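Brustel Play Kitchen
README for the tabletop kitchen picture set

Welcome! If you like toy food as much as we do, you have come to the right folder. Brustel is a collection of pictures of play kitchens in full swing, with plates, pans, pretend fruit and all the odds and ends that gather around them. We started it in March with one box of toys and it has grown a lot faster than we expected (Bouchra Benkirane keeps finding more strawberries).

What's inside

The set has 2,486 pictures in 98 layouts. A layout is one arrangement of things on a tabletop, and the pictures in it share a folder. Every layout comes with a short text file listing the items in plain words: "toy strawberry," "plate," "colander." We went with the names a kid would use wherever we could, so you won't find catalog names in there.

Our favorite layouts are the messy ones! A bottle lying on a plate or a basket tipped onto its side is so much more fun to label than a neat row of dishes, and it's closer to how a play kitchen looks when people are using it.
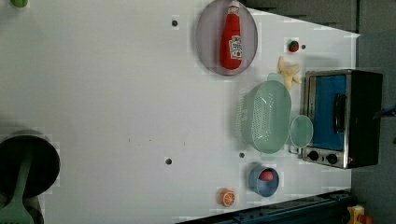
Toaster oven corner, with the mint-green colander on its side and the ketchup on the oval plate.

Labels

Each item gets a name, a main color and one of 7 groups: fruit and vegetables, bottles, dishes, cookware, tools, appliances, other. Sea creatures go under "other," and yes, starfish come up more than you'd think. A lid gets its own label even when it's right next to something it might belong to. Items that are only partly visible are labeled if you can tell what they are; otherwise they are marked "unsure." Please keep those marks if you edit the files. They're useful!

Known gaps

Round red things inside cups are hard. Tomato or ball? Leonie Baumgart and I went back and forth on these and settled on "round red item." Around 3 layouts still have the older names.

Cutlery is thin on the ground so far, and we'd love more bread.

Changes

16 Jul 2026: colander and basket merged into one name, spelling fixed in the cookware lists, Goltard folder renamed to match the others.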